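Reading time: 6 minutes

Section 4. Setting Up a Floor Recycling Point

4.1 Purpose

This section applies to all tenants of the Lebrun Building who take part in the Surari collection service. It explains how to choose a location, place the containers, label them, and prepare the point for its first collection. Tenants who already have a working point need only read 4.4 and 4.5.

A floor recycling point accepts beverage cans, plastic bottles, and clean paper. It does not accept glass, batteries, or food waste, which are handled at the ground-floor station described in Section 6.

4.2 Choosing a location

1. Select a wall that is within sight of the kitchen or break area. Points placed in side corridors are used less and collect more mixed waste.
2. Measure the clear floor space. The standard Dasus container is 30 inches tall with the lid closed and needs a further 25 inches above it for the lid to open fully.
3. Check that the passage in front of the containers stays at least 80 inches wide once they are in place.
4. Confirm that no thermostat, fire extinguisher, or electrical panel will be blocked.
5. Send the proposed location to the building office on Form R-2. Wait for written approval before moving any furniture.

Note: Tenants on the mezzanine must also mark the nearest freight elevator on the form.

Existing furniture may remain beside the point if it does not narrow the passage. A low cabinet is often useful as a resting place for items waiting to be emptied and rinsed, and its drawers may be used for spare liners and gloves. 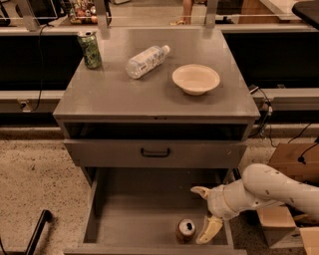 Furniture used in this way remains the property and responsibility of the tenant. The building office does not clean, move, or repair it.

4.3 Placing the containers

1. Unpack the containers and remove the tape from the lids. Keep the packing sheet, as it carries the serial numbers needed for replacement parts.
2. Stand the containers side by side, with the can container on the left, the bottle container in the middle, and the paper container on the right. The order is the same on every floor.
3. Turn the leveling feet until the containers no longer rock. Turn clockwise to lower a corner.
4. Fit the liners. Fold the top edge of each liner over the rim and press the retaining ring down until it clicks on both sides.
5. Open and close each lid several times. A lid that stays up or drops sharply must be adjusted with the screw behind the hinge cover.

CAUTION: Keep fingers away from the hinge when adjusting the screw. The lid is spring-loaded and may close without warning.

CAUTION: Do not stand or sit on the containers. They are not built to bear weight.

6. Attach the labels supplied with the kit, one on each lid and one on each front panel. Wipe the surface with a dry cloth first. Tenants may add their own notice on the wall above – no larger than a standard letter sheet – but may not cover the supplied labels.

4.4 Preparing items

Staff should be told of the following rules before the point opens.

1. Empty all liquid into a sink. Liquid left in a container adds weight to the liner and is the most common cause of a refused collection.
2. Rinse cans and bottles briefly. Soap is not required.
3. Leave caps on plastic bottles.
4. Return bowls, cups, and cutlery to the kitchen.
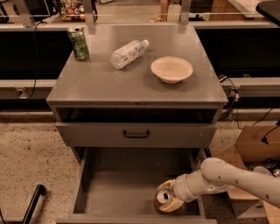 Photo: Surari Tenant Guides

5. Do not crush cans flat. The sorting equipment at the Drornent depot reads them by shape.
6. Flatten cardboard and place it behind the paper container. Do not force it through the slot.

Note: Paper towels, greasy wrappers, and lined paper cups belong in general waste.

4.5 First collection

1. Call or write to the building office once the containers are in place. An inspection will be arranged within the same week where possible.
2. After inspection, a collection card will be fixed to the side of the paper container. Do not remove it.
3. Each liner may hold up to 25 pounds. If a liner is heavier, divide the contents between two liners before tying.
4. Tie full liners and leave them inside the containers. Liners left on the floor will not be taken.

Tenants producing more than 1,000 pounds of recyclable material in a calendar year are placed on the extended schedule automatically, starting the following May. No application is needed – the new collection days are printed on the replacement card.

If a collection is missed, report it by noon on the next working day. Quote the number on the collection card and state whether the containers were accessible at the time. See Section 5 for faults, refused collections, and replacement liners.

This site uses cookies to remember your building and language settings. Accept all | Manage preferences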